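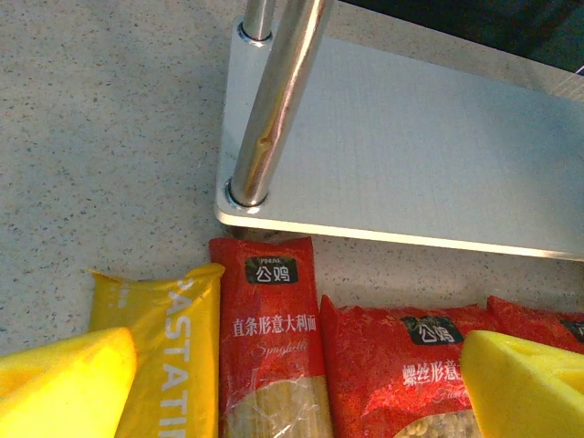

Students hand in 3,486 signatures for free college bus travel

Clultovdale Students' Solidarity Group will deliver its petition for free bus travel to the council offices at 4 pm, by bus, if there is one. The council asks for 2,000 signatures before it will debate a matter. The group has 3,486, collected outside both colleges and on the top deck of the Jelley service, where people had plenty of time to read the wording.

"We were told young people weren't interested in local politics," said Kendra Charbonneau, who chairs the group. "Then the fares went up and they became interested very quickly."

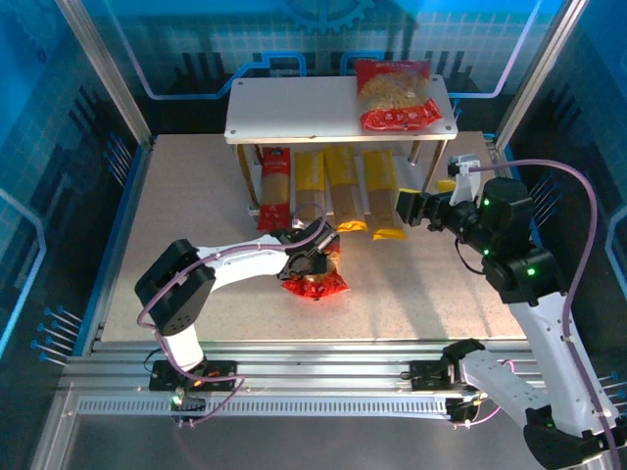 Public meeting in July

A public meeting will follow at Ullell Hall at 7 pm. Speakers include Wakana Oda of the education workers' branch and Gordon Lavoie, a retired driver with views on timetables. The hall seats 200. Councillor Dwight Bouchard has been invited and is checking his diary, as he was in March. 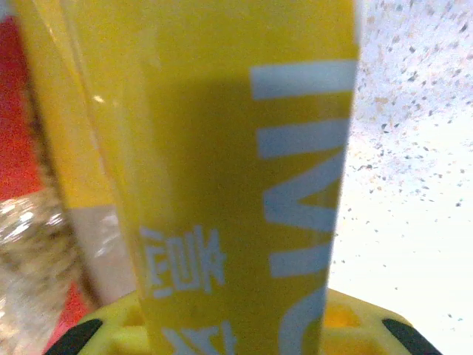
The campaign wants free travel for every student under 19, paid for from the town centre improvement fund, which has so far improved one roundabout. Leaflets will be given out at the bus station from 8 am. They're yellow, with the slogan in big block letters running sideways down the right, like those on the carton, so readers may need to tilt their heads — or the leaflet. Anyone who can take a bundle should ring Florence Doucette, preferably after tea.

Ends

Press contact: Florence Doucette, Clultovdale Students' Solidarity Group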